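Categoría: Juguetes y clasificación | 5 comentarios

La encargada de inventario de Mistent clasifica juguetes sueltos por color y forma. «Primero separo los redondos - ruedan y desordenan las bandejas», explica. El lote de octubre suma 200 piezas. 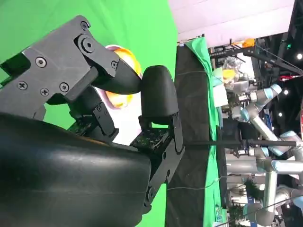
«En los de dos tonos anoto primero el dominante: naranja amarillento, por ejemplo, y después el borde, blanco o rosa pálido», continúa. Cada bandeja admite 50 unidades. Las fichas se guardan en Gindex. «Si el tono es dudoso, lo reviso por la mañana».

Compartido 2,000 veces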